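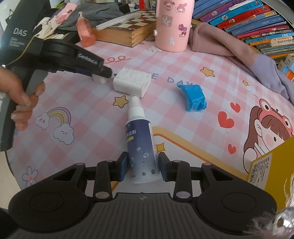
회사 소개

안녕하십니까. 프루스덴(Prusden)의 홈페이지를 방문해 주셔서 감사합니다. 저는 이 회사를 만든 솔랑주 치점(Solange Chisholm)입니다. 한국어로 소개를 쓰는 것은 아직 어렵습니다만, 우리 회사의 소개는 직접 쓰고 싶어서 이 페이지를 제가 썼습니다. 표현이 조금 어색한 곳이 있더라도 너그럽게 읽어 주시기 바랍니다.

프루스덴은 어떤 회사입니까

프루스덴은 집에서 쓰는 물건을 로봇이 잡고 옮기고 정리하는 방법을 연구하는 회사입니다. 우리는 로봇의 몸체를 만들지 않습니다. 사람이 손잡이가 달린 그리퍼를 손에 들고 생활용품을 집으면, 그 동작을 기록하고 다듬어서 로봇이 배울 수 있는 자료로 만듭니다. 이 자료를 가지고 로봇 회사와 대학교 연구실이 자기 로봇을 훈련시킵니다.

공장의 부품은 모양이 정해져 있습니다. 하지만 집 안의 물건은 그렇지 않습니다. 세제가 든 분무기는 머리 쪽과 몸통 쪽의 굵기가 다르고, 휴지 포장은 누르면 모양이 바뀝니다. 빗은 얇고, 책은 쌓여 있으면 한 권만 빼기가 어렵습니다. 천은 더 어렵습니다. 우리는 이런 보통의 물건들을 가지고 매일 일합니다. 그래서 처음 오신 손님은 회사라기보다 누구의 방에 들어온 것 같다고 말씀하십니다.

회사의 시작

처음에는 저와 조슬린 보이척(Jocelyn Boychuk) 두 사람이었습니다. 보이척은 지금도 기술 책임자로 일하고 있습니다. 저는 물류 자동화 쪽에서 왔고, 보이척은 의수를 만드는 공방에서 손가락 관절을 설계한 경험이 있습니다. 우리는 상자를 잘 드는 기계는 많은데 욕실 선반을 정리할 수 있는 기계는 왜 없는지에 대해서 오래 이야기했습니다. 그 이야기가 회사가 되었습니다.

첫 작업실은 파켓(Paquette) 빌딩의 지하에 있었습니다. 여름에는 습기가 많아서 종이 상자가 자꾸 물러졌고, 상자를 집는 기록을 여러 번 다시 해야 했습니다. 지금은 같은 건물의 2층을 쓰고 있습니다. 작업대가 있는 큰 방, 기록을 확인하는 방, 그리고 물건을 보관하는 창고가 있습니다. 창고에는 생활용품이 200가지 있습니다. 대부분은 직원들이 동네 가게에서 산 것이고, 일부는 집에서 가져온 것입니다.

우리가 하는 일

첫째는 수집입니다. 작업자가 그리퍼를 양손에 들거나 한 손에 들고 물건을 집습니다. 작업대의 천과 배경, 물건의 위치는 자주 바꿉니다. 무늬가 복잡한 천을 깔기도 합니다. 실제 가정의 식탁이나 책상이 깨끗한 회색판이 아니기 때문입니다.

둘째는 확인입니다. 기록 하나하나를 사람이 다시 봅니다. 물건을 떨어뜨린 기록도 버리지 않고 따로 표시를 해서 보관합니다. 고객이 이런 기록을 따로 요청하시는 경우도 많습니다.

셋째는 정리 프로그램 솔티티스(Soltitis)입니다. 기록의 시작과 끝을 맞추고, 어떤 물건을 어떤 방법으로 잡았는지 적는 프로그램입니다. 처음에는 우리 안에서만 사용했는데, 지금은 밖의 연구실에도 제공하고 있습니다. 한국어 화면은 준비하고 있는 중입니다.

공개 방문의 날

우리는 해마다 6월에 작업실을 열고 손님을 모십니다. 이 행사의 이름은 프라츠카(Pratska)입니다. 보이척의 할머니가 집에 손님이 오시는 날을 부르던 말에서 가져왔습니다. 사전에는 없는 말이라고 들었습니다.

지난번 프라츠카는 오전과 오후로 나누어서 진행했고, 오신 분은 모두 120명이었습니다. 이웃 주민, 공업고등학교 학생, 로봇을 공부하는 대학생, 그리고 부품 회사에서 오신 분들이 계셨습니다. 순서는 다음과 같습니다.

작업실 안내 (20분이 아니라 언제나 조금 더 걸립니다)
직원의 그리퍼 시연
방문객 체험
기록을 화면으로 다시 보기
질문과 차

가장 인기가 있는 순서는 역시 체험입니다. 손님이 그리퍼를 직접 들고 작업대 위의 물건을 집어 보십니다. 자기 손으로는 생각 없이 하던 일이 집게 두 개로는 매우 어렵다는 것을 금방 느끼십니다. 분무기는 몸통을 잡는 분이 많은데, 머리 바로 아래를 잡는 것이 더 편하다고 하시는 분도 계십니다. 우리는 정답을 먼저 말씀드리지 않습니다. 손님이 찾으신 방법 중에서 우리가 배운 것도 있습니다. 한 학생은 납작한 포장을 집기 전에 그리퍼 끝으로 살짝 밀어서 한쪽을 세웠습니다. 이 방법은 지금 우리 작업자 교육 자료에 들어가 있습니다.

체험 시간에는 질문도 많이 받습니다. "로봇이 언제 우리 집을 청소해 줍니까?"라는 질문이 제일 많습니다. 저는 날짜를 약속할 수 없다고 대답합니다. 보이척은 먼저 양말부터 해결하겠다고 대답합니다.

단체 방문 안내

프라츠카 기간이 아니어도 학교와 기관의 단체 방문을 받습니다. 한 번에 50명까지 가능하며, 그보다 많은 경우에는 두 조로 나누어 주십시오. 초등학생은 선생님이 함께 오셔야 합니다. 방문 시간은 88분으로 계획되어 있습니다. 왜 90분이 아닌지 물으시는 분이 많은데, 건물 앞의 버스 시간에 맞춘 것입니다.

방문하실 때 부탁드릴 것이 있습니다.

작업대 위의 물건은 안내를 받으신 후에 만져 주십시오.
목걸이와 긴 스카프는 체험 전에 잠시 벗어 주십시오.
음료는 차 마시는 방에서만 드실 수 있습니다.
사진 촬영은 가능합니다. 기록 확인실 안에서는 삼가 주십시오.

집에서 쓰시는 물건을 하나 가져오셔도 좋습니다. 집기 어려운 것일수록 환영합니다. 칼이나 유리로 된 물건은 받을 수 없습니다.

함께 일하는 사람들

우리 직원은 전공이 여러 가지입니다. 기계공학을 공부한 사람도 있고, 미용실이나 도서관에서 일하다가 온 사람도 있습니다. 물건을 집는 일에는 섬세한 손의 감각이 필요하기 때문에 경력의 종류를 크게 따지지 않습니다. 새로운 작업자는 2주 동안 선배와 같이 연습합니다. 처음에는 팔이 아프다고 하는 사람이 많아서, 오전과 오후에 쉬는 시간을 길게 두고 있습니다.

채용 소식은 이 홈페이지의 알림 게시판에 올립니다. 방문 신청은 문의 페이지에서 희망하시는 날과 인원을 적어 보내 주시면 됩니다. 보내 주신 글은 저나 보이척이 읽고 답장을 드립니다. 한국어 답장은 하루 정도 더 걸릴 수 있으니 양해 부탁드립니다.

프루스덴 대표 솔랑주 치점
최종 수정: 2020년 10월 6일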